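3.2 Practising by remote control before the first task

Before any of our helpers recorded a demonstration that we meant to keep, we gave them a good long while simply to get used to moving the robot about in simulation. We had skipped this in the earlier Morkura trials and rather regretted it, for a person who is still wondering which way the hand will turn cannot be expected to show anybody else, let alone a machine, how a job ought to be done. Each helper therefore had 20 minutes of free practice with nothing at all to pick up. They were asked to open and close the fingers, to tilt the wrist, and to stop whenever they liked (a few were enjoying themselves so much that we had to call time!). 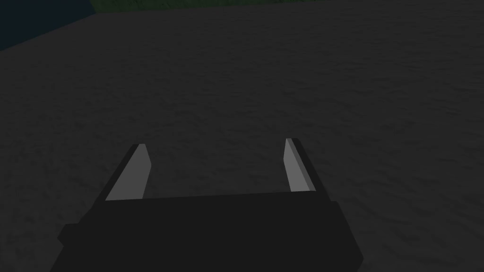
Figure 3. View from behind the gripper, with the fingers apart over bare ground.

Several helpers told us afterwards that the view from the hand was the one they came to trust, as it let them judge the gap between the fingers quite comfortably. It is a poor guide to where the rest of the robot has got to, however, and so for the Holberg set of household tasks we also gave them a view from higher up, looking out over the body. We let them switch between the two as they pleased, and we kept a note of every switch along with the movements of the arms.
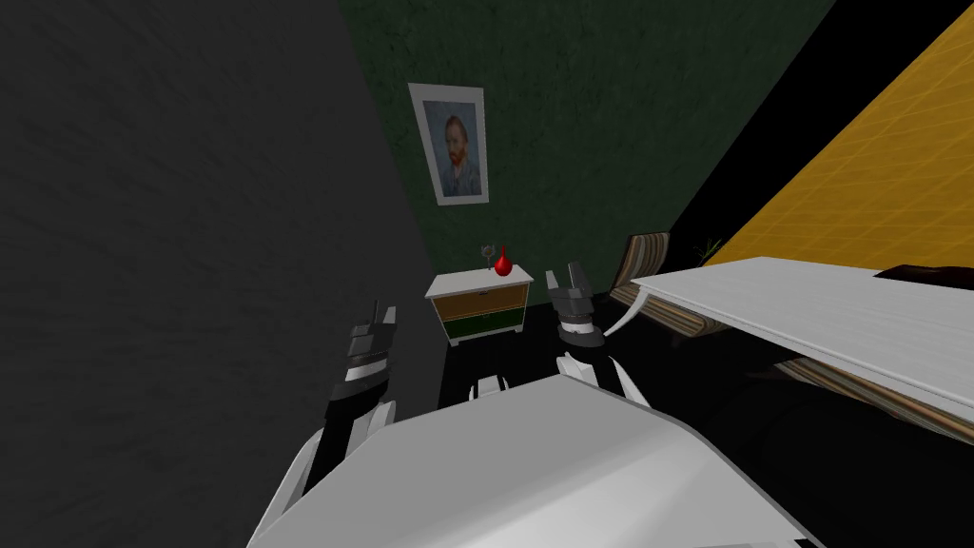 Figure 4. View over the robot's torso, with both grippers raised and a nightstand between them bearing a red vase and a wine glass.

With two arms to mind, people slowed down a good deal, and we were glad to let them. In all we kept 100 demonstrations from this part of the work, of which 80 were used for training and the remaining 20 put aside for testing. Any recording in which a helper paused for more than 30 seconds was left out of both groups, though we have saved these too, and hope to come back to them. Our feeling is that a hesitating hand has something to teach as well, and we take up the question again, at rather greater length, in Section 5.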